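Flekville Laundry and Table Day: The Gallery

Print this page | E-mail this page

Every January the Flekville household arts club gives up a perfectly good afternoon to handle other people's cloth and rearrange other people's tables. We have been doing this long enough to own 40 folding chairs and to have strong feelings about napkins. The theme for this round was "Soft Things, Hard Things," a title that survived two meetings mostly by being short.

The plan came out of the Maruyama handbook, a slim spiral-bound guide that believes any room can be put right in 20 minutes. Our copy has coffee on the chapter about stains. It has a lot to say on knits, which it wants picked up gently and never yanked, and on tabletops, which it wants dressed with one thing to read, one thing to look at and one thing that grew. We followed it more closely than we usually follow anything.

Click through at your own pace – the gallery is short, and so was the supply of cookies.

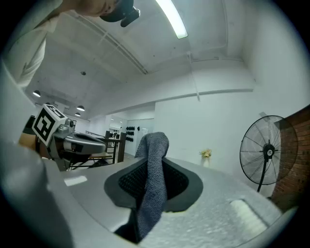 Gray knit, up and off the surface, under a good bright tube light. Folding it flat is chapter four, and chapter four has broken stronger people than us.

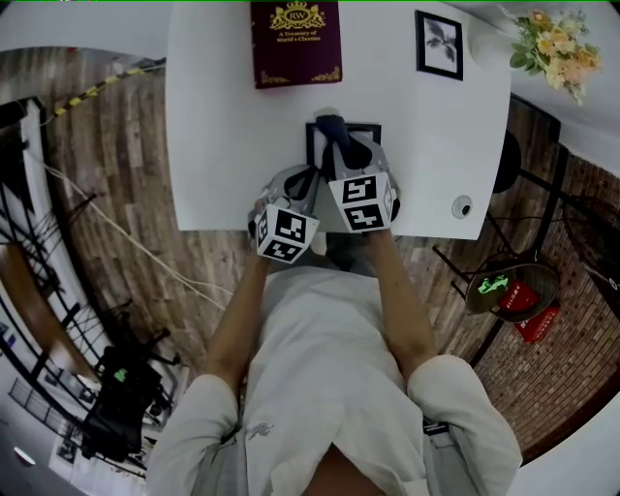 One thing to read (A Treasury of World's Classics, maroon, with a gold crown on it), one leafy print in a thin black frame, one white vase of flowers in pale yellow, peach and cream. The navy item was not in the handbook.

Opinion was split on whether a book that handsome should be left out where people eat. The purists say a book on a table is an invitation. The rest of us have seen what gravy does. For now the rule is that hardcovers may stay until the soup comes out, and then they go to the sideboard with the good scissors.

The knitwear debate ran longer. The Nemance people fold in thirds, the Tastero people roll, and each side regards the other as a danger to sleeves. We tried both methods on up to a dozen sweaters and got a dozen slightly different rectangles. Anyone with a third way is welcome to bring it in July, when it will be far too warm to think about wool and tempers should be better.

Two notes for next time. Cut flowers want their water changed even when the person in charge of water has gone home. And whoever took the blue dish towels, they were a set.

Posted 2026-01-10

Contact us | Copyright Flekville Household Arts Club | Back to top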